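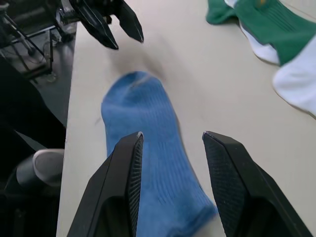

Ribbed socks are round your ankles by lunchtime, one reader commented under our piece on walking socks, and the ones that do stay up leave a mark on your leg until bedtime. I used to think much the same, and the Kirska has changed my mind on the first point and partly on the second.

Reading time: 3 minutes

The Kirska is the everyday ribbed sock from Gimendale. It comes in several plain colours and I bought the light blue. I have worn two pairs in turn for nine weeks, mostly in leather shoes at work and in trainers at the weekend, and they have been through the machine nine times each.

Fit

The ribs are fine and run the length of the sock, foot included. Many ribbed socks go plain below the ankle, which makes them slimmer in a shoe but also lets them twist. These stay straight. I have average calves and wide feet, and after a full day the top has dropped by the width of a finger at most. There is a faint mark on the leg when I take them off, but it has gone by the time I have made a cup of tea.

Sizing is on the small side. I am between two sizes and the smaller one pulled at the heel, so I sent it back and had the larger. If you are in the middle of a size you should be fine with what it says on the label.

Toe seam

I am fussy about toe seams. This one goes straight across the tip and shows as a slightly darker line when the sock is laid out flat. I could feel it in my narrowest shoes for the first two or three wears. I can't feel it now. In trainers and boots I never noticed it at all. Anyone who needs a fully flat seam should look elsewhere – the Ojala is better in that respect, though it costs a good deal more and only comes in dark colours.

Washing and drying

I washed them at 40 degrees with everything else and dried them on an airer by the window. They are dry by the next morning if the heating is on, and a bit longer if not. They come off the airer with soft creases in them and I have not found a way of folding them that gets rid of these. It makes no difference once they are on.

The blue has faded very slightly. I can only tell by holding one next to the pair I kept back. There is some bobbling under the heel, less than I had on the Vako ribbed sock after a similar amount of wear, and no thin patches so far.

One practical complaint: the left and right are the same, but the two sizes have no marking on the sock itself once the paper band is off. In a house where more than one person buys them, sorting is a nuisance. A stitched letter inside the cuff would sort it out.

Warmth

Middling. They were comfortable indoors and on a mild walk, and not enough on their own for standing about on a frosty Monday morning at the bus stop. I would call them a spring and autumn sock.

Verdict

Good everyday socks at a fair price, and I have ordered another two pairs, this time in grey. Go up a size if you have wide feet. I will add a note here if the heels go.

Home Reviews Clothing Laundry Archive

Contact us | © All rights reserved | Back to top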